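4. Getting your photos onto the Kulau

This is the fun part! The box is plugged in, the light on the front has gone steady, and now you get to fill it. If the light is still blinking, go back to section 3 and finish the network steps first.

You will need:
your phone, with the Cledo app installed and signed in
the Kulau photo box, switched on
the same Wi-Fi network for both
a charger for the phone

4.1 Pairing the phone

1. Open Cledo and tap the round plus sign at the bottom of the screen.

2. Choose Add a box. Your Kulau should appear by the name you gave it in section 3.

3. Tap the name. Six digits appear on the little display on the box.

4. Type the digits into the phone and tap Pair. You have two minutes before they change, and if you miss them a fresh set comes up by itself.

5. When the phone asks whether Cledo may see your photos, choose All photos. If you pick Selected photos, only those will ever be copied, and you will have to go back and add new ones by hand.

Note: each phone in the house is paired separately. There's no limit that we have run into, and everybody keeps their own library unless you turn on Shared shelf (section 6).

4.2 The first copy

The first copy is the long one. Shanthi Siriwardena on our testing team sent over 2586 photos from a three-year-old phone and went to bed, and they were all there in the morning. After that it's quick – an afternoon's snaps usually arrive before the kettle boils.

1. Put the phone on charge. Cledo will not start a first copy on battery alone.

2. In Cledo, open Settings, then Copying, and switch on Full size originals. With this off you get smaller versions, fine for looking at on the sofa but no good for a big print.

3. Decide about video. A few long clips can take up more room than a whole year of stills, so you may like to leave Include video off for now and come back to it.

4. Tap Start first copy.

5. Leave the phone near the box if you can. You can go on using it for calls and messages.

The counter at the top shows how far it has got. It moves in jumps, and it may sit at 77 per cent for quite a while with some phones while the box makes its small previews. Let it carry on. If the counter hasn't moved for an hour, see 4.5.

Caution: do not unplug the Kulau while the front light is amber. The drive is writing, and the photo being copied at that moment may be damaged on the box. The one on your phone will be fine.

Caution: do not delete anything from your phone until Cledo shows Copied and checked. Copied on its own means the file has arrived but hasn't been compared with the original.

4.3 Trying out search

We love this bit. Once the previews are made, the Kulau looks through your library for colours, objects and places, all on the box itself, and builds an index called Faltusar. You can then find a picture by typing what is in it.
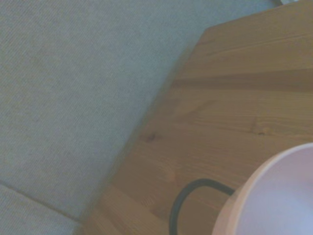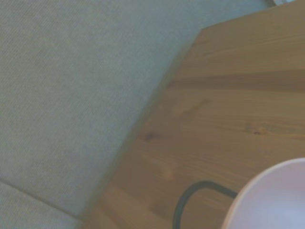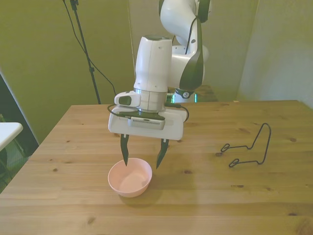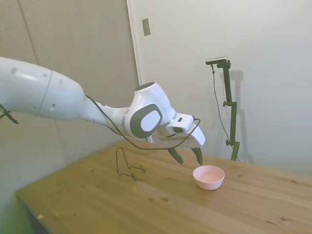 Faltusar works best with short, plain words. Type one or two of them, the way you might describe a photo to a friend over the phone, and add another only when you get too many results. Take the third picture in the row: "pink bowl" is a good search for that one, and "bowl table" is worth trying too, with the small bowl sitting on light wood. Colours on their own bring back a lot, so pair them with a thing whenever you can. Long sentences tend to confuse it, and so does punctuation.

1. Tap the magnifying glass in Cledo.

2. Type your word or words and wait a moment for the results to settle.

3. Press and hold any result that doesn't belong, then tap Not this. Faltusar remembers, and it really does get better!

4. To keep a search, tap the star. It appears on your front page and fills itself with new matches as you take more photos.

Note: search won't give full results until the index is complete. To see where it has got to, open Settings, then Box, then Faltusar. A library of ordinary size is ready overnight.

Note: blurred or dim pictures can be found, but they often come lower down the list. Scroll a little before you give up on one.

4.4 Checking how much room is left

Open Settings, then Box, then Space. The standard Kulau shows 440 GB free when it's new, after the system has taken its share. The bar turns orange when the box is nearly full and you'll get a message in Cledo as well.

If you're running short:

1. Tap Look for twins. Cledo gathers up near-identical shots and lets you choose which to keep. (Burst photos of dogs are usually the biggest surprise.)

2. Tap Large videos and move any you rarely watch to a USB drive in the rear socket.

3. Empty the bin. Deleted items stay there until you do, and they count towards the total.

The Hordiienko expansion tray adds a second drive. Fitting it takes a small cross-head screwdriver and is covered in section 9.

4.5 If the copy stops

1. Check that the phone is still charging and still on the home Wi-Fi. Some phones wander off to mobile data when the signal dips, and Cledo pauses if that happens.

2. Bring Cledo to the front of the screen. A few phones put it to sleep to save power. Switching off Battery saving for Cledo in the phone's own settings cures this for good.

3. Tap Pause, count to ten, and tap Resume. It picks up from the last checked photo.

4. Still stuck? Restart the box from Settings, then Box, then Restart. Allow it 13 minutes to come back with a large library, and please don't pull the plug in the meantime.

5. If one particular file stops it every time, the file's name is shown in red under the counter. Tap Skip and the rest will follow. Skipped files are listed under Settings, then Copying, then Left behind, where you can try them again later.

Next: section 5, Viewing on your television.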